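Call for Participants: Drondholm Student Gripper Project, Spring Section

The Drondholm student gripper project has open places for its next build and recording section. The project runs inside the Badden workshop course and is open to enrolled students in any department. Work begins in March. No prior coursework in robotics is required, but applicants should be comfortable with hand tools and with keeping a written log.

Scope of work

Participants build, adjust and use hand-held grippers with two parallel fingers. An operator holds the tool and performs tabletop tasks with it, and a camera on the tool records each attempt. The recordings are sorted, labeled and used by the controls group to train a small arm on the same tasks. The last section finished with 2,786 usable recordings. A large share of the rejected ones were lost to poor finger alignment or to operators opening the fingers outside the camera's view, so the new section will spend more time on mechanical setup than the last one did.

There are 3 work tracks:

Mechanical. Assembly of linkages, fitting of finger pads, wear checks, spare parts. This track also keeps the drawings current – the present set is one revision behind the parts bin.

Recording. Operation of the tool at the bench. Each participant in this track completes 200 accepted attempts over the term, split between pick-and-place, stacking and drawer tasks.

Data. Review of recordings, start and end marking, rejection codes, weekly error summary.

Applicants may name a first and second choice. Everyone spends the opening two weeks on the mechanical track regardless of assignment.

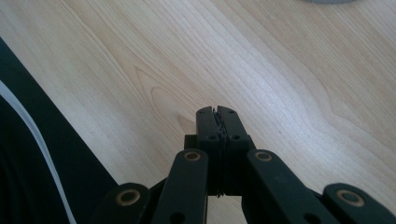 Text by Musyoka Laizer, section lead
Black gripper with the fingers closed, serrated pads meeting along the seam.

Finger closure is the first thing new participants learn to check. The pads should meet along their full length with no twist between the two sides. If one finger leads the other, the fault is normally in the linkage, and the arms are checked at each pivot before anything is done to the pads. Shimming a pad to hide a linkage fault is grounds for a rebuild. Checks are made before every recording block and entered in the log with the tool number.

Time commitment

Six hours per week, in two blocks of three hours. One block is fixed and shared by the whole section; the other is chosen from the posted bench schedule. Missed blocks can be made up within two weeks. Recording blocks include a ten-minute break each hour, as the tool becomes tiring to hold at bench height.

Credit and pay

Participants may take the section for course credit or as hourly student work, but not both. Credit students submit a short technical report at the end of the term. Returning participants may apply for the Liu bench assistant position, which carries additional hours and responsibility for tool storage.

Requirements

Enrollment for the full term. Completion of the general workshop safety module before the first block. Ability to read a dimensioned drawing, or willingness to learn in the first two weeks. Spreadsheet skills for the data track. Left-handed operators are encouraged to apply, as the current recordings are heavily right-handed.

How to apply

Send one page stating your department, year, preferred track and available hours. Attach one sample of logged or documented work – a lab notebook page, a repair record or a build log is acceptable. Do not send a portfolio. Applications go to Mudassar Janjua at the Badden workshop office, Room 61, on paper or through the course mailbox. Short bench interviews follow, in which applicants take apart and reassemble one finger linkage with the drawing in front of them.

Questions about track assignments should be directed to Musyoka Laizer.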